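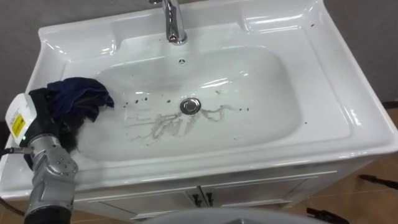 The word "new" appears in most residential listings and is defined in almost none of them. A buyer reading "new HVAC, new roof, new bath" has no way to tell whether the roof went on last month or in the previous owner's second year. Agents treat the word as decoration. I think it should be treated as a statement of fact with a date attached, and that listing services should refuse to publish it without one.

I have spent the past several months reading listings in Puleck, a mid-sized market with an ordinary mix of older ranches and subdivision houses. The local listing service, Jilto, has a free-text remarks field and a structured features section. The structured section has a box for roof material and a box for heating type. It has no box for the year either was installed. The remarks field will hold anything that fits, and what fits is adjectives.

The result is a document that looks like a specification and can't be used as one. Take a water heater. A tank unit has a limited service life, and a buyer who knows it is four years old will budget differently from one who knows it is fourteen. Both houses can be listed with "updated mechanicals." Neither statement is false. The buyer learns the difference after the inspection, by which point an offer has been made, earnest money is on deposit, and the appetite for walking away is low.

Agents have a standard reply, which goes like this: the seller's disclosure form covers it. In practice the form covers known defects. It asks whether the roof leaks. On the version used in Puleck, the age of the roof is an optional line, and sellers commonly write "unknown" or leave it blank. Even when it is filled in, the form usually arrives after a showing, and a showing costs the buyer an afternoon. 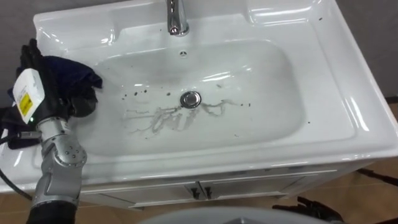
*Bathroom sink and vanity, chrome faucet.*

Bathrooms are where the vocabulary is loosest. "Renovated bath" may mean the room was taken back to the studs, with new supply lines, a new drain, and a waterproof layer behind the tile. It may also mean a new faucet and a coat of paint. The first job can run to many thousands of dollars and normally needs a permit. The second can be done in a morning. A listing that uses one word for both is giving the seller of the cheap job the credit earned by the seller of the expensive one, and the careful seller ought to object to this more loudly than the buyer does.

The fix is small. For each of 6 items (roof, heating and cooling, water heater, windows, kitchen, baths) the listing should carry a year and a scope code. The scope code needs only three values: surface, fixtures, full. If the seller does not know the year, the field should read "not known," and the remarks may not then call the item new. Where a permit was pulled, the permit number goes in as well. Most agents already have this information in a folder or can get it with one phone call to the county.

Rangel, the next county over, did a limited version of this on its own service. Agents there must enter a roof year before a listing goes live. The complaint beforehand was that listings would be delayed. I asked two offices about it in September, and both said the step takes less time than uploading the floor plan. Neither had a listing held up for more than a day.

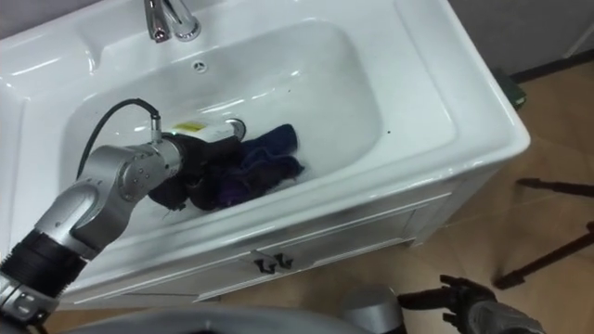

A second complaint deserves a longer answer, which is liability. An agent who publishes a year may be blamed if the year is wrong. This is a fair concern, and it is handled the same way square footage is handled: the source is stated. "2,000 square feet per county record" is a normal line in a listing. "Roof replaced, year per seller" is no harder to write. An agent who names the source has made a narrower claim than one who writes "new roof" with no qualifier, and I would expect the narrower claim to be easier to defend.

There is also the matter of search. Lemodeo, the listing portal most buyers in Puleck start with, lets a user filter by pool, fireplace, and number of garage bays. It can't filter by roof age, as the data never reaches it. A buyer with a fixed budget and no reserve for a major repair would get more use out of that filter than out of the one for fireplaces. Portals display what they are sent, and adding a numeric field to a feed is routine work.

I would leave the remarks field alone otherwise. If a seller wants to call the yard gorgeous, the buyer can look at the yard. Nobody is misled by "inviting." The words that need control are the ones that stand in for a number, and "new" is the most common of them, followed by "updated" and "recent." Jilto revises its input rules once a year, and the roof year could go into the next revision even if the other fields have to wait.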